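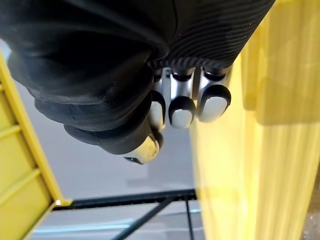 Wudix hand learns new grips from 200 demonstrations

22/02/2018 – Wudix presented today the first results of its grasp learning method for robotic hands. A hand with metal fingers and grey fingertip pads was trained on 200 human demonstrations, and then tested on 28 objects which it had never met in training. It could lift and hold 27 of them.

The earlier method of the company needed 1,000 demonstrations for the same test, which was done in January at the Bravach laboratory.

"The hand closes slowly and corrects each finger during the movement," said Elisa Orlandini, who leads the research. "We are content with this result, but thin objects are still difficult – the one failure was a flat metal ruler."

The full test data can be requested from the Wudix press office.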